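# An afternoon at Handura, picking up fruit the hard way
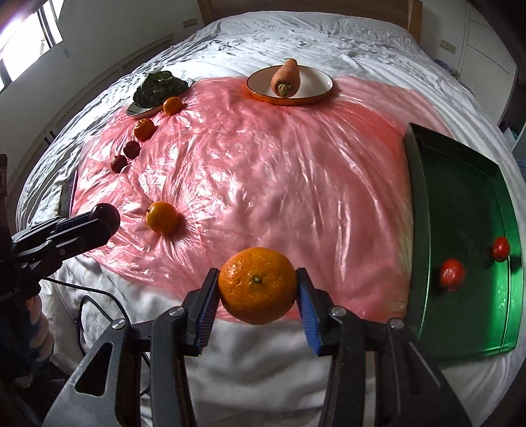

I went to the Handura open house in January expecting a hall full of humming machinery and got slippers at the door. The company has taken over three floors of an old guesthouse on the edge of Rodel and has left most of the furniture where it was, so the tour goes up a carpeted staircase and through a series of bedrooms. Each one is a "station." Ours was produce. The work surface was the bed, white sheet and all, with pink plastic spread over it, and on that an arrangement of apples, tomatoes and bok choy that my grandmother would have called lunch. You take hold of a black gripper with blue ribbed pads on its jaws, close it on a mandarin, and carry the mandarin somewhere else. A robot will later be expected to have learned something from this.

One pass takes me 20 seconds. The regulars, I was told, do 800 in a shift, and I believe it from the look of their forearms. Our guide explained that the pads are soft enough for a tomato if you are patient, and then watched my hands very closely while I went for a tomato.

The rules are stricter than the setting suggests. No jerking, no changing your mind halfway, no dropping things from a height because you are bored. If you fumble, you keep going and recover, and the recovery gets saved too. I contributed several recoveries.

Downstairs they do it by remote control. You sit in a dining chair, move a small arm on the table, and a larger arm across the room copies you. This one is called the Plever, and I found it much harder. My visit to the dish rack took four attempts and one apology to a cup.

Practical notes: the tour is free, lasts most of an afternoon, and stops at 300 visitors for the season. The Quinlan bus drops you at the bottom of the hill, and the hill is steep. Coffee is in the old breakfast room. Wear decent socks.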